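Workshop notebook, Tue 24 July
Bench 2, dyeing and cloth care

Continued from the last page. I write today in more detail than usual, because two colleagues asked me how the wash test is going and I could not give them a good answer from my head.

The question is still the same. We want to know how much colour comes out of the blue cotton from the Hernbridge mill when it is washed the way a normal household washes it, and if a salt soak before the first wash makes any difference. The mill says that the cloth is "fast to normal washing". I have no reason to doubt them, but the customer in Moncrieff sent back two table runners with a grey-blue shadow in the white parts, so something in the process is not right. It may be our rinsing. I would like to find this out before we cut the rest of the roll.

Roll number is 2294. I write it here because the label has already fallen off once and I found it under the cutting table.

Preparation

I cut the strips on Monday afternoon, all along the length of the roll, all with the same shears. The edges I finished with a narrow zigzag so that they don't fray in the machine and fill the filter. Each strip has its code in laundry marker at one corner. Please do not use the ballpoint from the office for this. In June it ran in the first wash, and for one whole day I believed that the purple spot was a result.

The soak was cooking salt in cold water, in the white bucket, overnight. I stirred it when I went home and again in the morning. The unsoaked strips waited in plain cold water for the same time. In the first trial they stayed dry on the shelf, and a colleague was right to say that then we compare two things at once.

Washing

I have 7 washes planned, all at the same setting. Three are finished. The powder is the plain one without brightener. The machine is the old front loader, with the short programme and the spin turned down to the lowest. With every strip goes a piece of undyed white cotton of the same size, pinned at two corners. This white piece is what we will judge at the end, it takes up whatever colour is free in the water.

After each wash I hang everything in the back room with the window closed. It dries slower, but the morning sun comes very strong on the yard side and I don't want to measure fading from light when the question is washing.
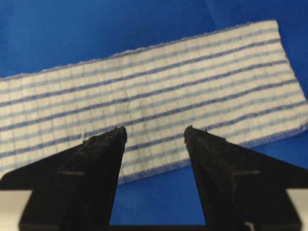 The water from the first wash I collected in jars from the drain hose, which made a wet floor but was worth the trouble. The unsoaked jar was clearly blue when I held it against the white tile. The soaked jar was also blue, maybe a little less. I asked a colleague to look without telling which was which, and she chose the same jar as the stronger one, then changed her mind under the other lamp. So I will not write "less" in the report yet. After the third wash both jars looked like ordinary soapy water to me.

The white pieces from wash one have a light tint, stronger where the pins were. I think the cloth was pressed together there and the water could not move. For wash four I will sew them with three loose stitches and stop using pins. This changes the method in the middle, I know, and I have noted it on the sheet so that it is not a surprise later.

Rinsing

I am more and more suspicious of the rinse. The dye notes from the Indotcombe course, which we all copied from each other, say to rinse until the water is clear. Clear for who? On a dark winter afternoon, in the steel sink, everything looks clear. I made a small trial with one leftover strip: rinsed it until I was satisfied, then left it in a bowl of hot water over lunch. When I came back the water was blue again, quite strongly. So there was still loose dye in the cloth that a cold rinse did not take out.

The old recipe asks for a hot soap bath after rinsing, and I believe we stopped doing it when the big kettle broke. I cannot find a note about the decision. Probably there was no decision, we just stopped.

Next I will do the hot bath properly on two strips, at 62 degrees, which is the highest that the small urn holds without switching itself off. The recipe wants it hotter. If it helps already at this temperature we can ask for the repair of the kettle with a better argument. I will put 2000 ml in the pot for each strip and keep them apart.

Shrinkage

Not the main question but I measured it anyway. Most of the shrinking came in the first wash, along the length, and almost nothing after. The strips are also a bit twisted now, so the cloth was perhaps not straight on the roll. For the runners we should wash the full width before cutting. It costs a day. The customer will not see this work but she would see a crooked stripe.

Other things

The iron on bench 2 spits brown water again. I emptied it and ran it on an old sheet until it came clean. Please empty it in the evening.

The Zanside order (thread, two cones white, one navy) has still not come. I called them and they say Friday. If the navy is late I can finish the edges in white, it is only for tests.

The good thermometer is back in its box in the drawer. The other one reads too low, I compared them in the urn, and I put tape on it.

To do before the next entry:
washes four and five, with the stitched white pieces
hot bath on two strips, write down the time in and the time out
buy more salt
look in the old folders for the full recipe with the hot bath
answer the customer, tell her that we are still testing and that new runners will come when we know the cause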